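27th May

# Notes from the Urida kitchen sessions

The Urida project has completed its first block of teleoperated demonstrations in the simulated kitchen. This post records how the sessions were run and sets out the practice that will be followed in the next block. It continues the earlier entry on the Mazza hand controller, and readers who have not used that device may wish to begin there.

The work is limited to food handling. An operator steers a simulated arm by remote control, closes the gripper on a single item, and moves it to or from a plate. The view used for steering is the one from the wrist. New operators generally ask for a wider view as well, and it is available to them during practice, but recorded demonstrations are made from the wrist view alone.

A total of 69 demonstrations were recorded by 3 operators. Of these, 17 were set aside after review, most of them for long pauses in mid-motion. The operators had stopped to think, and a policy trained on those recordings may learn to stop as well.

The sausage remains the item on which new operators spend the most time. It is long and slightly curved, and the space between the fingers is narrow. Operators are asked to line up the fingers before descending and to make no sideways correction once the sausage is between them. 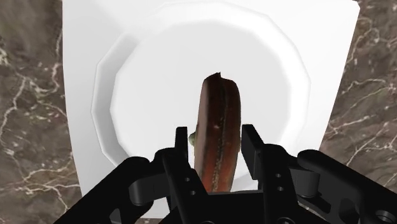

## Control of the gripper

The Mazza controller sends opening and closing commands through a trigger. In the first sessions the trigger was set to respond along its full travel, and operators tended to squeeze in small steps. The setting has been changed so that one firm press closes the fingers at a steady rate. Recordings made under the two settings are stored in separate folders and should not be mixed.

Wrist rotation is still too quick for careful work. A slower setting has been requested from Plolteo – the group that maintains the simulator – and is expected before the next block.

## Review and storage

Each demonstration is replayed once at normal speed by a person other than the operator. The reviewer marks the start of the approach, the moment the fingers close, and the release. Notes are kept short. Remarks on style belong in the session log and should be left out of the record itself.

All files are now held on the Buvgate server. Each recording is limited to 4,000 time steps, and any session that reaches the limit is discarded and repeated from the start. The next block will use the same plate and the same starting position for the arm, with the slower wrist setting as the only planned change.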